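Start | Posts | Workshop | About | Contact

Posts > Robots > The long winter of picking things up

I have spent most of my evenings since the leaves came down teaching a robot to pick things up, and the robot has taught me to eat dinner at ten.

The robot doesn't exist, strictly speaking. It lives in a simulator on the machine under my desk, and I steer it with a hand controller I bought off a man in Boswood who swore the left trigger only sticks in damp weather. Every attempt I make gets recorded: what the wrist camera saw, where the arm went, when the fingers closed. Do that enough times and you can train a model to copy you, bad habits included. The target is 2000 attempts. As of last night I have 841 and a sore thumb.

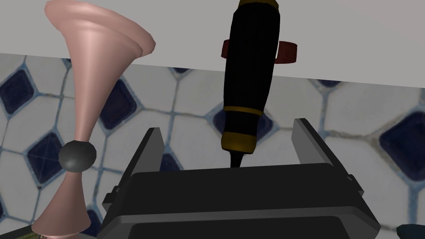

Most of the work is deciding what to throw out. My first batch was 504 attempts, recorded in a fever of enthusiasm, and I was generous with them. I kept the ones where I wobbled. I kept the ones where I stopped over the table to answer the phone, so the model trained on that batch would go and hover for a while, thinking its thoughts. Now I watch everything back at double speed and I'm a lot meaner. Lining up on a screwdriver with the fingers wide open and the handle well clear of both of them is the sort of thing I want plenty of, because the model has to learn what "nearly there" looks like from the wrist. From that close, the gripper's own body hides the tip, so I can't see it and neither can the model. We guess together.

Then there's the clutter. I started with a bare floor and one object, got lovely results, and added a second object, at which point the model went to pieces like a toddler in a shoe store. So now everything gets company. I shuffle the layout, I change the starting pose of the arm, and I try not to put my favorites in the same spot every time. I do have favorites. The random placer is supposed to protect me from that, and I overrule it more than I should. 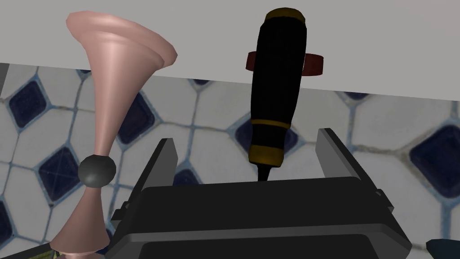

Posted by Jadwiga Makowska on 13/12/2019 in Robots

The pink horn is my favorite of the favorites, a big flared thing with a gray ball at its waist, and it is a terrible influence. It's so much larger and louder than its neighbors that an early model decided all of life was horn and steered toward it whatever I asked for. The cure was boring: more runs where the horn stands right there on the left and I go for something else.

My recording script is called Golob and it has 2 known bugs. One of them eats the last second of any attempt I cancel. The other I've stopped looking for. My old one, Eltska, had fewer bugs but saved everything in a format that only Eltska could read, and then only on a good day.

I'm taking the weekend off to visit my sister in Calness, where I'm told there are real objects. Back to recording on Monday. If the thumb holds up, I should have something to train by the middle of January, and I'll post the failures first since they're more fun to watch.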